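We use cookies to keep this site running. Accept / Manage settings

June 23, 2023

Up late, coffee, straight into the laundry pile. Should have done it last night. Didn't. Packing for Éabha's tomorow and half the kids stuff still in a heap.

Did the orange and blue things on the bed, light blue sheet still on it. Love that print, the little cars or buses or whatever they are, all drawn like a kid did them. 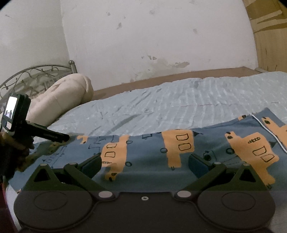
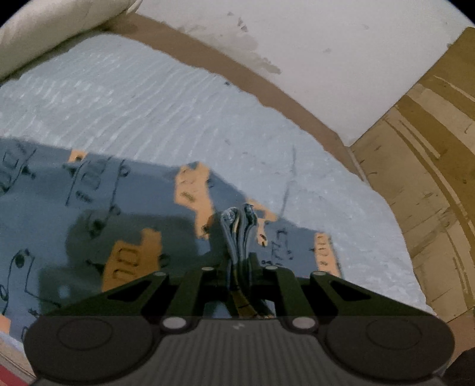
How do you fold something with a drawstring so the cord doesn't get lost?
Tie the two ends in a loose bow first, then fold in half lengthwise and roll from the bottom up.

Noreen taught me that one in January and I still forget it every time. Lost 7 cords since, fished them all out with a safety pin.

Tomás called in the middle of it, 40 minutes, about the car. Then lunch. Then teh socks, which I gave up on. Bag by the door, not zipped. Need toothpaste.

Recent entries
Socks again
Noreen's soup, second try
What I took to Gullton
Closet, part one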